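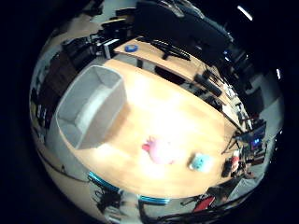 Tuesday, May. Soft goods sorting, bench 2. Entry by K. Dlamini, additions by J. Andrade marked JA.

Purpose: settle the bench layout for the plush sorting task before the Movholm visit. Items are to go from the open wood into the tray, one at a time, and come back out to a repeatable start position.

Layout. White tray at the upper left of the table, set at an angle. Pink plush near the front edge, close to the middle. Light blue item to its right and slightly further forward. Tray empty at start. Everything else stays off the main table. Tape, cables and spare hardware belong on the rear desk.

The tray was parallel to the table edge in last month's layout. Changed to diagonal after Jussara noted that reaching over the long wall from the front right made people drop items on the rim. With the tray turned, the near end is open to the reach. Tested by hand before lunch, 45 placements, 5 on the rim or outside. Previous layout gave more than twice that. Not a controlled comparison: different person, different toys.

JA: two of the five were mine and came from rushing. Keep them in the count anyway.

Mass, kitchen scale from the Wolow cupboard:
pink plush, 248 g
tray, 301 g
light blue item, not weighed, scale battery went flat

The tray is not much heavier than the pink plush. If the plush is pushed against the wall instead of lifted over it, the tray slides. Options are a rubber mat underneath or tape at the corners. Tape tried first. It holds, but it leaves a residue on the wood and has to be redone each time the tray is emptied by tipping. Mat ordered from Riltura. Until it arrives, empty the tray by hand and leave it where it is.

Lighting. The middle of the table is too bright. Pale items lose their edges there and the grain is hardly visible. Turned the overhead down one step in the afternoon, which helped at the center but left the tray side dull. Returned it to the original setting for now. A diffuser would be better. Liepiņa has one on the second floor that may be free.

Start positions. Pencil marks on the wood rub off within a day. Proposal is a paper template laid against the front edge, removed once the items are down. Keabetswe to cut one from packing card.

JA: mark which way the pink one faces. It has the tuft on one side and everybody sets it down differently.

Agreed. Tuft to the left.

Open items:
- scale battery, then weigh the light blue item
- card template
- ask about the diffuser
- repeat the 45 placements with the mat in place, same person as today
- clean the tape residue, try warm water before solvent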